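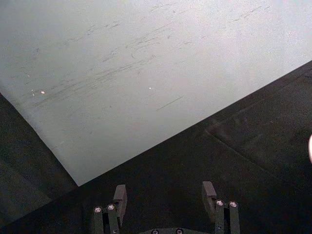
Figure 3. Wrist camera view during collection: gripper fingers, a light grey sheet and the black work surface.

3.2 Collecting demonstrations

All demonstrations were given by remote control. The operator sat at a separate desk and moved a pair of small leader arms, and the two robot arms at the table copied the joint angles. We also tried guiding the arms directly by hand during the first week in September, but the operator's own hands then appeared in the wrist views, and a policy trained on those recordings did badly once the hands were gone. Those recordings are left out of everything reported below.

The set contains 3251 demonstrations across 24 tasks. Most of the tasks are drawn from kitchen work (stirring, scraping, moving a utensil between containers) and the remainder involve flat items such as sheets, which have to be pushed, turned or picked up by a corner. Flat items were the slowest to teach. The operator has to bring the fingertips down close to the table without pressing into it, and the leader arms give no sense of touch, so contact has to be judged from the camera views alone. Two of our operators asked for the wrist view to be made larger on their screen for these tasks, and we left it that way for the rest of the work.

A session ended after 200 attempts or when the operator asked to stop. Each attempt was marked as kept or dropped by the person who had given it, using a foot pedal, and a second person went through the kept ones the next day. Recordings in which an arm stood still for a long time at the start were trimmed. Pauses in the middle were kept, as they often come just before a grasp and the trained policy appears to need them.

3.3 Tasks with a held tool

In the tool tasks one arm holds a utensil and the other is free to steady the container. Operators were told what the end state should be and were otherwise left to choose their own movements. The gripper was closed on the handle before recording began, so the policy never had to learn the pick-up. Grip height on the handle was not fixed.

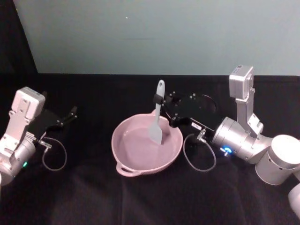 Rafail Stefanou objected to this choice when he read an early draft: "If every operator grips the spatula somewhere different and uses the free arm in their own way, you are measuring the spread between operators as much as the policy. I would fix the grip and have them redo it." We ran a smaller check in response. One operator gave 300 demonstrations of the stirring task with the grip height marked on the handle, and we trained on these alone. The resulting policy was smoother but failed more often when the tool was handed to it slightly higher or lower than the mark. We therefore kept the free grip in the main set and report the fixed-grip results separately in Section 5.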